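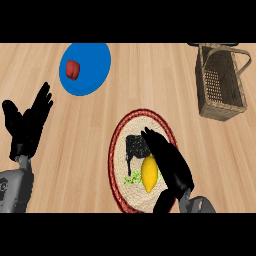

*Trikton Group, Department of Mechanical and Control Engineering*

**Figure 2.** Simulated table used in the planner tests, with both hands over the work surface and the right hand at the placemat.

### 4. Choosing which hand moves

We should like to spend a little time on the choice of hand, as it gave us far more trouble than we had expected back in June. Our planner, Aller, keeps two queues, one for each arm, and a shared clock decides which of them may move next. In the layout of Figure 2 the plate lies at the upper left and the basket at the upper right, so a lemon on the placemat could sensibly be sent to either side — and the first version would happily change its mind halfway through a reach.

The cure was a plain one. Once a hand has been chosen, Aller holds that choice for 400 control steps unless the collision checker objects, and the other arm is asked to keep its present pose. Objects lying close together, as they do on the placemat, are still the harder case, and we return to them in Section 4.2.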